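Staff Diary, Records and Periodicals, March

The second hand-held unit was assigned to the periodicals bench this morning. Under the Flevance program, staff sort magazines with the grippers so that their movements can be recorded and later used to automate the returns work. Mitsuko Kudo has asked that each session be kept to 15 minutes until wrists adjust. 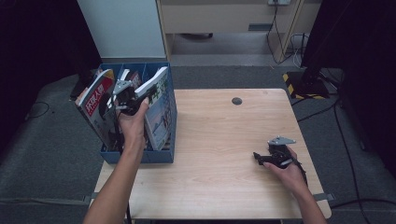 The afternoon meeting dealt with rosters. Kauko Saarela confirmed that no positions will be cut this year, though evening shelving will be reviewed. Several colleagues asked who will be credited for the recorded labour. The question was noted and has not been answered.

Comments (2)

Jedon: Will casuals be paid the same rate for recorded sessions?

Savolainen: Our branch had sore thumbs by week two. Ask for the padded grips.

Contact the office | Copyright Ivex | Back to top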